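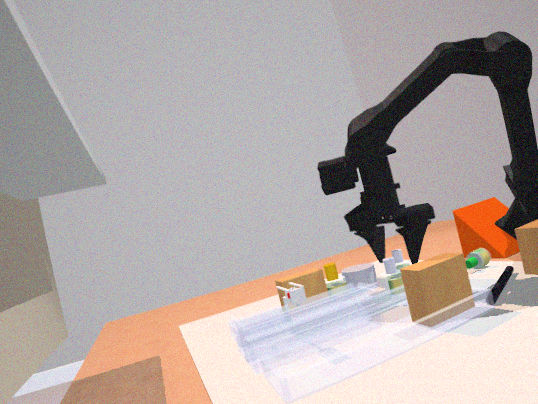
Ruairi Farquharson started the simulation project in February, after his class of 22 had spent a term sharing one arm. "You got six minutes each," he says. "Most of that went on putting things back where they had been."

The work now runs on the college's desktop machines. Students build a tabletop in the simulator, place objects on it, and write a controller for a two-fingered gripper. The shared code is called Stolach, after the hill behind the campus. A second package, Braradon, handles the objects: their outlines, their mass and the friction between them.

Small capped vials are the standard exercise. Farquharson picked them for their size, and for the company they are made to keep. The clutter on the mat is set by a script, with blocks, bottles and clear trays drawn from a common list, and each team must cope with whatever the script gives them.

"A vial on a bare table is a first-week problem," he says. "Put a block beside it and the finger has to come down in the gap. The students who close the gripper too early find out at once, as the log gives the contact force at every step."

Each controller is run 800 times before it is marked, with the objects shifted between runs. The best result so far is 797, from a pair who call their entry Ene. Farquharson asked them to spend their report on the three failures. In two of them the wrist turned the long way round and reached its joint limit. The third is still open.

"They think it is rounding in the approach angle. I think it is the collision mesh on the cap. We have a file for it and we'll look again on Monday."

Clear plastic has taken up more time than he planned. Depth readings in the simulator treat a transparent wall as solid or ignore it, depending on one setting, and the teams were split on which to use. He has left the choice to them but requires it to be stated in the first line of the report. Lighting is also varied between runs - shadows on the mat were being read as edges by two of the early entries.

Marks are given for success rate, run time and the state of the code. A run that knocks over a neighbouring object counts as a failure even if the vial is lifted. There was some argument over this. "I was asked if a nudge counts. We settled on tilt, measured at the end of the run."

The next round, Lotness, raises the number of runs to 2,000 and adds objects lying on their sides. Teams may keep their existing grasp code but must submit a new planner. Entries are due by noon on the last day of term, and late files are run but not ranked.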